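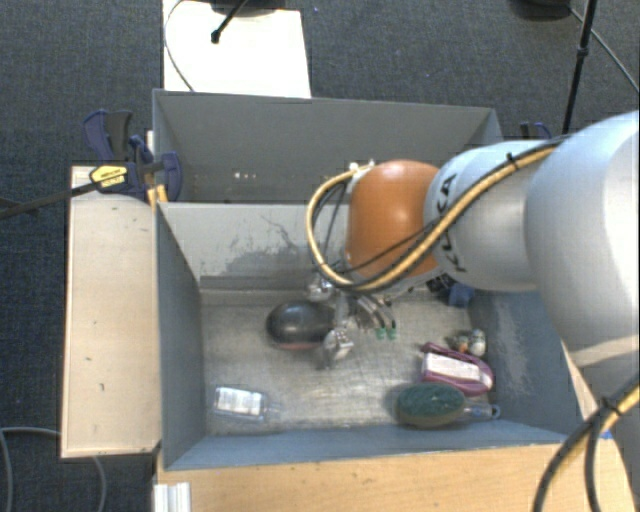 I moved to Nostport with 28 boxes, and I know it was 28 because the removal firm charged by the box and I still have the bill. Eleven months on, four of them are stacked in the hall with the tape unbroken. I walk past them every morning with my coffee. And I've come round to the view, which I'm going to inflict on you now, that most of us would be happier if we owned fewer things and stopped buying clever containers to put them in.

I used to be a storage person. I loved it! Drawer dividers, under-bed thingies on wheels, those little hooks that go on the inside of cupboard doors and then fall off in the night and frighten you half to death. When I lived in Kullanden I had a flat with one proper cupboard, and I spent years turning it into a sort of puzzle where you had to take out the ironing board to reach the tent to reach the suitcase with the jumpers in it. I was proud of that cupboard. I showed it to guests.

What changed my mind was paying to store things elsewhere. When I sold up there was a gap before the new place was ready, so a load of my stuff went into a unit out on the Fleltby road. It was meant to be a short stay. You can guess how that went. By the time I cleared it I had paid 1153 pounds to keep a sofa I didn't like, two lamps, a bread maker and a great heap of cables away from the rain. I could have bought a nicer sofa. I did, in the end, buy a nicer sofa, so really I paid twice.

My friend Sneha Rastogi thinks I'm being hard on myself, and on storage units. She keeps one for her late father's books and she says it gives her time, that she isn't ready to choose and doesn't want to be hurried by the size of her spare room. I think that's a very good argument and I haven't got an answer to it. Grief is different. But I don't think most of the units on that road are full of anybody's father's books. From what I saw with the shutters up, they're full of exercise bikes.

The trouble with a good storage system is that it lets you put off the question. Do I want this? Well, it fits, so it can stay. The jam jar with no lid fits. The charger for a phone I dropped in a lake fits. I once bought a second set of plastic tubs so that I could tidy the first set of plastic tubs, and I remember feeling really quite pleased in the car on the way home.

There's also the money, which people who write about tidying never seem to mention. Mwende Mohamedi, who lives downstairs from me, added up what her household had spent on shelving, baskets and boxes since the children were born and got to 3000 pounds. She was furious for a whole evening. Then she sold a wardrobe. I haven't done my own sum and I don't intend to.

I'm not after bare white rooms, by the way. I find those flats a bit sad, all echo and one pear in a bowl. I like things out where I can see them - mugs on hooks, books in wobbly piles, the radio with the bent aerial. Mess doesn't bother me much. It's the hidden stuff I've gone off, the things behind the other things. If I can't say what's in a drawer without opening it, I've started to think I don't need the drawer.

So I've made myself a rule, and I've kept to it since last October, with one slip involving a very nice tin. I don't buy anything whose only job is to hold other things. If the shelf is full, something comes off the shelf. It's dull and it works better than I'd like. I've given away a fish kettle. I've given away the bread maker, which went to a man in Damgaard who sent me a photo of a loaf, and I was a bit jealous of the loaf.

Sneha asked me why, if I believe all this, I don't just carry the four boxes in the hall down to the charity shop without looking. Fair question. I said I might find my good scissors in there. She said I'd bought new scissors. I said those ones are in the kitchen, and I wanted some for upstairs.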